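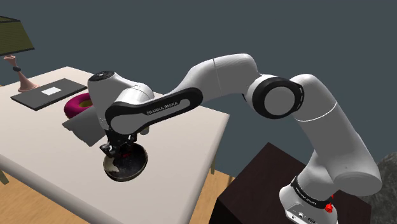
Pranodell opens simulated gripper bench to outside developers

Randitz, Monday – Pranodell has today made its simulated gripper bench available to manufacturers and software teams who wish to compare grippers, controllers and camera positions before committing to hardware.

The bench, known as Brolley, runs entirely in simulation. Each trial places a robot arm beside a table set with household objects, and the controller under test is asked to approach, grasp and move one of them. The starting layout can be repeated exactly, so that two controllers may be judged on the same task from the same camera views.

The first release contains 78 table layouts and 20 object types. During internal trials the company ran about 700 attempts with two controllers, Hijazi and an earlier in-house design. Bowls gave both controllers the most difficulty, in particular where the gripper had to come down close to the rim.
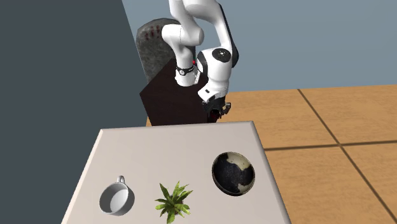 Results are reported separately for approach, contact and lift. A controller that reaches the correct position but closes too early is therefore recorded differently from one that misses the object altogether. Users may also change the camera position between runs and leave every other setting as it was.

"Our customers have asked for a fair way to compare one gripper with another under the same conditions," said Digby Merrick, head of testing at Pranodell. "Brolley gives them the same table, the same objects and the same scoring each time."

Access will be offered to 10 organisations in the first round. Applications are open until the end of May and should state the gripper and controller to be tested. Successful applicants will receive the full set of layouts, together with the scoring guide and a sample set of results from the Hijazi trials.

Enquiries should be addressed to the Pranodell press office in Randitz.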